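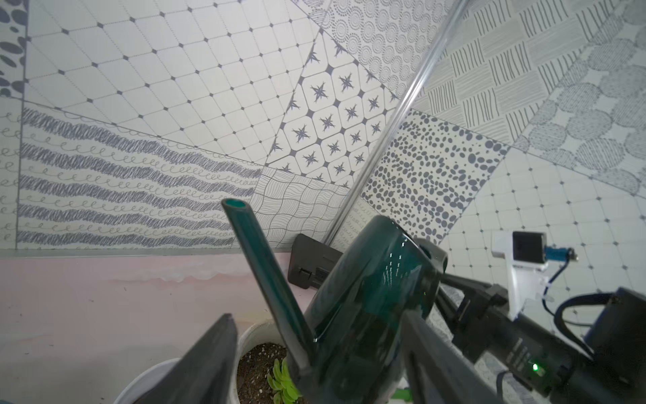
Handout 4: Preparing a Mesh for Export to a Renderer

In this handout you will take a finished model out of the modeling program and into Fladex, keeping its smooth surfaces smooth and its materials attached. Handouts 1 to 3 covered building the model, and you should have your own file saved before you start. Choose a subject with a mix of shapes. A watering can is a good one: the body is rounded, the spout is long and slender, and the inside of the spout's opening needs its own faces. With a dark green, glossy finish like the one shown, small white highlights will give away any bad shading on the body, so you can check your work quickly. A flat box will hide most of the mistakes this handout is about.

1. Clean the geometry

Save a copy of the file with _export at the end of the name. Work only in the copy.

Select everything and run Merge Vertices with the distance left at the default. Then run Select Non-Manifold. If anything lights up, it is usually one of two things: a face left inside the body where the spout joins it, or an open edge around a rim. Delete the inside faces. Close the open edges, or give the part some thickness if you want to see into it.

Check the polygon count in the status bar. The class file Dreltholm has 476 faces before cleaning and 342 after. Your own model will differ. If your count does not change at all, make sure you had everything selected.

2. Normals

Turn on Face Orientation. Outside faces show blue and inside faces show red. Flip any red face you can see from outside. For a spout or pipe with thickness, look down the opening as well. The inner wall should be blue too, as its faces point into the hollow.

Set smoothing by angle and start at 30 degrees. If a rim looks soft and puffy, lower the angle. If the body shows flat facets, raise it a little, and do not go past 60.

3. Materials

Fladex reads the material name and the base color. It ignores procedural textures. Bake these to an image first (Handout 3, section 5).

Use short names with no spaces. Two materials with the same name will be merged on import and you will lose one of them.

4. Export settings

Format: OBJ
Scale: 1.0
Up axis: Y
Apply modifiers: on
Write normals: on
Write materials: on
Triangulate: off

The exporter writes two files, one ending in .obj and one in .mtl. Keep them in the same folder. Most of the gray models handed in last April had been separated from their .mtl file.

5. Import and check

Open Fladex, start a new scene and import the .obj. Load the lighting setup called Lakcombe from the course folder. It has one large soft light and one small hard one. Orbit slowly and watch the highlights as they cross the surface. They should slide without jumping. A jump means a split normal or a doubled vertex, so go back to section 1.

To hand in

The .obj and .mtl files, zipped together
One render at the Lakcombe settings
A note of your face count before and after cleaning

Due December 23, 2022.

Reading: Demchenko course pack, pages 117 to 124. The section on subdivision is optional.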